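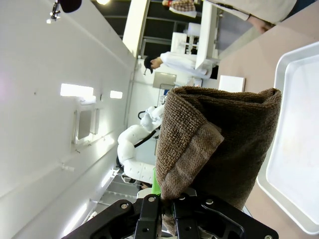 Groups > Shared Workspace Practice > Minutes

Minutes of the Working Group on Good Practice for Arms in Shared Rooms
Trillcombe, Sep 21, 2021

Everyone was welcomed warmly, and it was very nice to have the Hunside members back with us after so long. The February minutes were read and accepted, with one small spelling fixed.

1. Handling of soft goods
We spent the better part of the meeting here, and happily so. Towels and other cloth items are still missing from the draft, which was written with boxes and trays in mind. Hunside felt that a loose corner hanging near the jaws deserves its own line, and after a good long talk — with a detour into napkins — the group agreed. New wording for section 14: "Before the arm travels, the operator checks that no cloth hangs where it could catch on a joint or cable."

2. People near the table
McKinnon asked that anyone reaching onto a work table should first say so out loud and wait for the operator to answer. Agreed, and gladly. Loose sleeves were discussed at some length. Trillcombe would like them rolled or fastened, Hunside would prefer to leave it to each site, and we will come back to it.

3. Stop buttons
Prornix kindly offered to share its checklist for the start of a shift. The stop button test stays daily. A proposal to make it weekly found no support.

4. Log sheets
Sheets are to be kept for up to 30 months. Trillcombe still has 173 waiting to be filed and promises to catch up.

Actions
Hunside — circulate section 14 as amended.
Prornix — send the checklist.
McKinnon — draft a sentence on speaking before reaching.

Next meeting at Hunside, date to be settled by email.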